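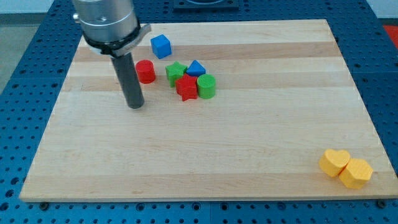 Butcher block

Butcher block is a slab built up from strips or blocks of solid wood glued side by side. The name first belonged to the heavy chopping blocks that stood in butchers' shops, and it has since spread to kitchen worktops, chopping boards, table tops and workbenches made in the same way. It is one of the great simple ideas in woodwork: narrow pieces that would be of little use by themselves become a wide, flat and remarkably steady surface, and the joins between them, which a cabinetmaker might be tempted to hide, turn into the pattern everybody likes.

Contents
1 Background
2 Types
3 Woods
4 Making
5 Movement
6 Finishes and care
7 In the kitchen
8 The Trondomel block
9 See also

Background

The earliest butchers' blocks were hardly made at all. A length was sawn from a thick trunk, stood on end and given three or four stout legs. Sycamore was a favourite in Britain, being close in the grain, pale and almost without taste or smell. A trunk section has one serious fault, though. As it dries it shrinks far more around the rings than across them, and sooner or later it splits from the middle to the bark. A split in a chopping block is a place where fat and meat juices collect, and no amount of scrubbing will reach the bottom of it.

Gluing up a block from many small pieces gets round the trouble very neatly. Each piece can be dried properly before it is used, faulty bits can be thrown out, and whatever shrinking is left is shared among all of them. Built-up blocks became common in the nineteenth century, when steam-driven saws and planers made it cheap to cut great numbers of pieces to the same size. Many of the large ones were also held together by iron rods or bands, as the animal glues of the day softened in water. Waterproof glues arrived in the twentieth century and did away with most of the ironwork.

The move from shop to home came later. Fitted kitchens created a demand for long, even worktops, and strips glued side by side suited them beautifully. By the 1970s the striped wooden worktop was a familiar sight in magazines, often next to a great deal of brown pottery.

Types

There are three main ways of arranging the wood, named after the part of the grain that ends up on top.

Edge grain. Boards are ripped into strips, and the strips are turned on their sides so that their narrow edges make up the surface. The top shows long parallel lines. Edge grain is hard-wearing and fairly easy to make, and it is the usual choice for worktops.

Face grain. The strips are laid with their broad sides up and joined along the edges. This shows off the figure of the wood best of all, with the flames and swirls in full view, but it marks most easily under a knife. It is often sold as "wide stave".

End grain. The strips are glued into a panel, the panel is cut across into bars, and the bars are tipped up and glued together again, so that the cut ends of the fibres face upwards. The result is a chequerboard. A knife edge slips down between the fibres, much as it would between the bristles of a brush, and many of the marks close up afterwards. End grain is slow to make and thirsty for oil, and cooks who own a good one tend to become rather devoted to it.

A further distinction is made between full-length staves, which run unbroken from one end of the slab to the other, and finger-jointed staves, in which short lengths are joined end to end by interlocking teeth. Finger jointing makes use of offcuts. A well-cut finger joint is very strong, but the zigzag lines break up the look of the surface and some buyers dislike them.

Woods

The best woods for the job are hard, fine in the pores and mild in smell. Hard maple is the standard in North America and is widely used elsewhere. It is pale, tough and very even, and the small differences from one strip to the next give a maple top its gentle banding. Sapwood is usually a creamy white, with the heartwood running towards tan or light brown. Some makers sort their strips strictly by colour and others shuffle them on purpose.

Beech is the everyday wood of European kitchens. It is a little pinker than maple, with tiny flecks like grains of rice, and it costs less. It does move a good deal with the weather. Sycamore, a close relation of the maples, remains the traditional British choice and is very lovely when freshly planed.

Walnut and cherry are softer but prized for their colour. Oak makes handsome worktops, although its open pores hold water and the tannin in it will turn black where wet iron is left standing. Teak and iroko shrug off damp but dull tools quickly. Softwoods such as pine dent too easily for chopping, and resinous ones can flavour food.

Bamboo is sold for the same uses and made up in a similar way. It is a grass, split into slats and pressed with a fair amount of glue. It is hard and light in weight, and can be tough on knives.

Making

The wood is first dried, normally in a kiln, to suit the heated rooms in which it will live. It is then planed and ripped into strips of equal thickness. Strips are laid out dry on the bench, and this is the stage that makers seem to enjoy most, swapping pieces round until the colours sit well together. The grain of every strip should run the same way where possible, otherwise the planer will tear some of them while leaving others smooth.

Glue is spread on the joining faces and the whole lot is drawn together in clamps. Too little pressure leaves gaps. Too much squeezes out the glue and starves the joint, a mistake that may not show until the block has been through a winter or two. Wide slabs are often glued in sections, each narrow enough to go through the planer, and the sections joined last. Once the glue has cured, the surface is flattened, the ends are trimmed square and the edges are left crisp or slightly rounded to taste.

Sanding end grain is hard work. It takes far longer than sanding the long grain of the same timber, and every scratch left by coarse paper will leap out when the oil goes on.

Movement

Wood takes in moisture from damp air and gives it back to dry air, swelling and shrinking as it does so. Nearly all of this happens across the grain, and hardly any along it. A long edge-grain worktop therefore stays very nearly the same length all year while its depth from front to back changes with the seasons.

Fitters allow for this with slotted brackets, which hold the top down but let it slide a little. A top screwed tightly to its cabinets has nowhere to go and will often cup or crack. Wetting a board on one side only has a similar effect, and a board left flat in a puddle will soon curl upwards at the edges. Turning it over and letting it dry slowly will sometimes bring it back.

Finishes and care

Surfaces used for chopping are nearly always oiled. Mineral oil is cheap and never goes rancid, but it does not set and so has to be renewed. Linseed, tung and walnut oils harden in the air and last longer, though walnut oil is best avoided where anyone has a nut allergy. Beeswax is often melted into the oil to make a soft paste known as board cream, which smells wonderful and leaves a low sheen.

An old rule for new boards is to oil once a day for a week, once a week for a month and once a month for ever after. Few owners keep it up, and most boards forgive them. A drop of water gives a fair test: if it sits up as a bead the finish is sound, and if it spreads and darkens the wood more oil is due.

Varnish gives good protection on a table but chips under a knife. Dishwashers are ruinous to glued boards of every kind. Washing by hand in hot soapy water, followed by drying on edge, is enough for daily use, and stains can usually be lifted with coarse salt and half a lemon. The real joy of solid wood is that a badly scarred top can be sanded or scraped back to fresh timber many times over.

In the kitchen

Bakers like wood for its warmth under the hand and for the way it holds a dusting of flour. It is also quiet, and kind to dropped cups. Raw meat calls for more care, and many cooks keep a separate board for it. Hot pans should go on a stand, as they can scorch the surface and weaken the glue beneath.

The Trondomel block

A much-loved end-grain block stands in the old market hall at Trondomel, where it served the meat stalls until the hall became a craft centre. It is built from 682 pieces of sycamore and weighs 260 kilograms. Generations of cleavers have worn a deep hollow in one side of it, and the opposite side is almost untouched. The woodworker Gintarė Vasiliauskas cleaned and re-oiled the block one September, replacing a single rotten corner and leaving the hollow as she found it. Visitors are welcome to run their hands over it, and most do.

See also

Chopping board
Edge jointing
Finger joint
Maple
Parquetry
Worktop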